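你有没有盯着自己的牛仔裤看过?我是说认认真真地看,鼻子都快贴上去的那种。我小时候常这么干,因为坐长途车实在太无聊了,除了膝盖没别的可看。有一回我用指甲抠啊抠,发现蓝色的线里面居然是白的!我当时以为自己把裤子弄坏了,一路都不敢吭声。

后来我才知道裤子没坏。蓝色本来就只待在线的外面,像甜甜圈外头裹的那层糖。今天我想跟你们聊聊蓝色是怎么跑到布上去的,它为什么又老想溜走。

## 蓝色很难找

先想一想:你一天里能看见多少蓝色的东西?天是蓝的,海是蓝的(晴天的时候)。可是你没办法把天空刮一点下来装进瓶子里,海水舀到杯子里也就透明了。

从前的人想把布染成黄色还算容易。洋葱皮能染黄,好多树皮和花也能染黄。棕色更简单,一杯浓茶洒在白衬衫上,你妈妈就会告诉你棕色有多牢。蓝色可就麻烦了。你采一大把蓝色的花瓣煮水,煮出来常常是灰扑扑的,染到布上,太阳一晒就没影了。
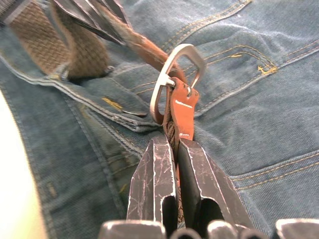 真正能染出好蓝色的,是几种长得一点也不蓝的植物。在中国,人们用蓼蓝、菘蓝和马蓝;在印度,用的是木蓝;在欧洲,用的是菘蓝的一位近亲。它们的叶子都是普普通通的绿色,你从旁边走过去,多半不会回头看第二眼。

“青出于蓝而胜于蓝”这句话你大概听老师讲过。句子里的“蓝”说的就是这些草,“青”说的是用草做出来的颜色。荀子两千多年前就写下来了,可见那时候大家已经很熟悉这门手艺了。

## 一缸会变戏法的水

我第一次看人染蓝布是在 Tramthorpe,一个小镇,镇上有一间叫 Fenus 的染坊。教我的人叫 Dwynwen Ifans,她的指甲从来都是蓝的,洗也洗不掉。她掀开染缸的盖子,我凑过去一看,缸里的水是黄绿色的。还有一股味道!有点像放久了的青菜汤,我往后退了两步。

我问她:“蓝色呢?”

她说:“等着。”

然后她把一块白布慢慢浸下去,过了一会儿又慢慢提上来。布刚出来的时候是黄绿色的,接着边上开始发绿,再变成青绿,再变成蓝。前后不过几分钟,而且谁也没有往上面加东西。

你猜是谁干的?是空气。

蓝色的那种东西叫靛蓝。靛蓝有个怪脾气,它不肯溶在水里。你把靛蓝粉倒进清水使劲搅,停下来以后它又慢慢沉到底下去了。它不肯溶,就钻不进布里,光在外面挂着,一冲就掉。所以染布的人得先给它“换件衣服”,把它变成另一个样子。换了样子的靛蓝是黄绿色的,能溶在水里,也就能跟着水往线里钻。等布一提出来,空气里的氧气碰到它,它就变回原来的蓝色,又不肯溶了。可是这时候它已经挂在线上啦,想走也不那么容易。

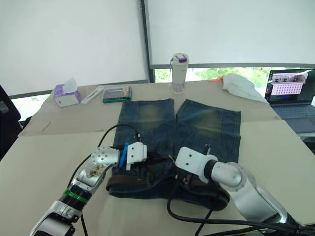 我那天一共浸了 6 次。浸一次只是淡淡的天蓝色,每多浸一次就深一点。浸一下,提出来晾一晾,再浸一下,再晾一晾。手会很酸。Dwynwen 说急性子的人染不出深蓝,我觉得她是在说我。

给不同深浅的蓝取名字也很好玩。中国古时候有月白、湖蓝、宝蓝、藏青好多种叫法。月白听上去是白色,其实是很浅很浅的蓝,像有月亮的晚上落在墙上的那种光。你也可以给自己喜欢的蓝色取个名字,我有一种叫“星期一早上的书包蓝”。

## 为什么线里面是白的

现在可以回到我抠裤子的事了。

做牛仔布的棉线在染缸里待的时间很短,进去一下就出来见空气,再进去,再出来。靛蓝还来不及走到线的正中间,就已经变回蓝色停在外圈了。所以一根线切开来看,外面一圈蓝,里面一颗白心。

还有一件事:牛仔布用了两种线。竖着走的线(叫经线)是蓝的,横着走的线(叫纬线)通常是白的,没有染过。织布的时候,让蓝线多露在正面,白线多藏在背面。你把裤脚翻起来看看,里面是不是浅很多?你再找一找布面上细细的斜纹,一条一条像很小很小的滑梯。这种织法叫斜纹,布会比较厚实。

等你穿着裤子跑来跑去、跪在地上弹玻璃球、从石头上滑下来,布就被磨了。最外面那点蓝一点一点掉下来,里面的白就露出来了。膝盖、口袋边、屁股坐着的地方,都是磨得最多的,也就最先变浅。我邻居 Amarachi Bassey 总把钥匙放在同一个口袋里,口袋上就印出了一把钥匙的影子,连齿都能看见。

水洗也会带走一些颜色。新的深色牛仔裤最好别跟白袜子一起洗。我有过一双浅蓝色的袜子,买来的时候它们是白的。

太阳也有份。阳光里有一种我们看不见的光叫紫外线,它能把有颜色的小颗粒拆散。旧窗帘朝外的那一面比较浅,门口的海报过一个夏天就发白,都是它干的。想让牛仔裤蓝得久一点,可以翻过来洗,再翻着晾在阴凉的地方。

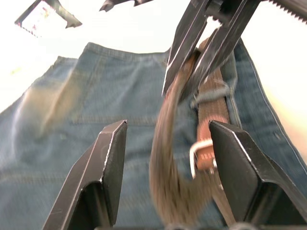
## 工厂里的蓝

从前一大堆叶子只能做出一小把靛蓝,所以很贵。一百多年前,化学家研究出了不用叶子的办法,在工厂里做出一模一样的靛蓝来。现在大部分牛仔裤的蓝色都是这么来的。

一模一样是什么意思呢?就是说,如果你能缩得特别特别小,站在一颗靛蓝面前,你也分不出它是从草里来的还是从工厂来的。不过草做的那种会带一点点别的颜色,红的、棕的,都是叶子里一起跟出来的。有些人就喜欢那一点点杂色,觉得看着暖和。

染布要用很多水,用过的水不能随便倒进河里,得先处理干净。现在有人在想办法少用水,也有人在养一种细菌,让细菌来做蓝色。我觉得最后这个特别棒,蓝色的细菌宿舍!

## 自己在家染一染

靛蓝缸在家里不好弄,里面用的东西有些会伤皮肤。我们换一个安全的:紫甘蓝。

你需要:

- 半颗紫甘蓝
- 500 毫升水
- 一块白色的旧棉布,手帕那么大
- 一小勺小苏打
- 一点白醋
- 一位肯帮你开火的大人

步骤:

1. 请大人把紫甘蓝切碎,加水煮十几分钟。
2. 放凉,把菜叶捞出来,留下紫色的水。
3. 把水分到三个碗里。第一个碗什么都不加,第二个加醋,第三个加小苏打,一次加一点点。
4. 看颜色!加醋的会往粉红走,加小苏打的会往蓝绿走。
5. 把布剪成三条,一个碗里泡一条,泡到第二天早上。

布晾干以后颜色会淡很多,洗一次就更淡了。你刚好可以拿它跟牛仔布比一比:紫甘蓝的颜色很愿意溶在水里,所以水一来它就跟着跑了。靛蓝不愿意,所以留得久。

要是你想更像个科学家,可以把三条布各剪一半,一半夹在书里,一半贴在窗户上,过两个星期再放到一起看。记得写上名字和日期,我有一次忘了写,结果分不清哪条是哪条,只好从头再来。
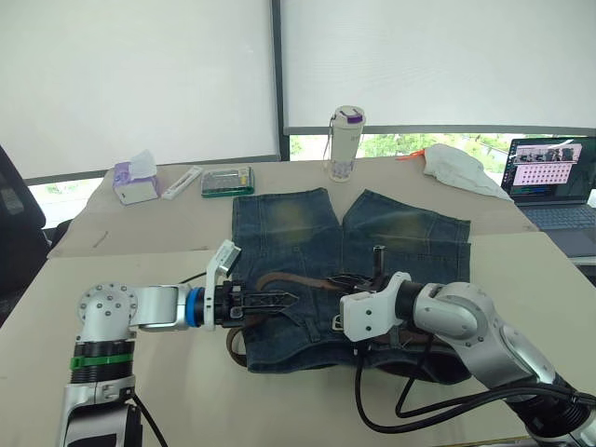

*深蓝色的牛仔短裤,腰上穿着一条棕色皮带*

## 你们可能会问

**皮带是怎么变成棕色的?**

皮革的颜色走的是另一条路。有一种老办法是把皮泡在树皮水里,树皮里有一种叫单宁的东西,你喝浓茶时舌头涩涩的,也是它在捣乱。单宁让皮不容易烂,顺便给它染上棕黄色。这样做的皮,用久了颜色还会变深,跟牛仔裤正好反过来。当然也有很多皮是另外上的颜色。

**为什么牛仔裤不能一开始就染得掉不了色?**

能啊,有别的蓝染料,比靛蓝牢得多。可是好多人就喜欢它慢慢变浅的样子,有人还专门花钱买已经磨旧了的。

**蓝色的指甲最后洗掉了吗?**

我的用了好几天。Dwynwen 的我就不知道了,上次见她还是蓝的,她正准备开一缸新的,叫我把旧衬衫带过去。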